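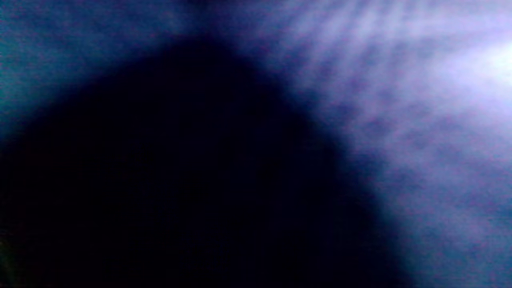 Priker PT-4 Tending Cell
Case packing and pallet transfer for single-shift plants

The PT-4 takes over the lift between the end of a packing line and the pallet. One cell serves one line. It ships as a welded base, an arm, a vacuum head and a control cabinet, and it runs from the same start and stop signals as the conveyor.

Throughput
Rated 600 cases per hour on a straight stack pattern. At the Meltberg plant, with mixed case heights, the measured average over a full shift was 579. Interlocked patterns run slower; send the pattern drawing with your request for a quote.

Staffing
Manual palletizing on a line of this size normally occupies two people, who trade places during the shift. With a PT-4 installed, one operator loads slip sheets, clears rejects and releases finished pallets. The second position is open for other duty. At Meltberg it was moved to incoming inspection, and the job grade was revised before the cell was switched on.

Operators no longer lift cases in normal running. They do spend more time standing at the panel and responding to stops. Mark Anthony Barredo, line lead at Meltberg, asked for the reset button to be placed outside the guard on the infeed side. It is now the standard position.

Training
Operator course: 4 hours, on site, at the customer's own line. Covers restart, pattern selection, cup replacement and manual release of a gripped case. Maintenance staff attend a separate course at Numbridge. The next session is in July.

Controls
Dagdag line controller, built in. Patterns are stored by product code. Stops are logged with time and cause — operators can add a note at the panel, and the log does not record who was on shift.

Spare parts
Suction cup set, part 207. Keep one set at the cell. Hoses and filters are listed in the maintenance manual.

Guarding is quoted separately after a site visit.

Page revised Jun 27, 2024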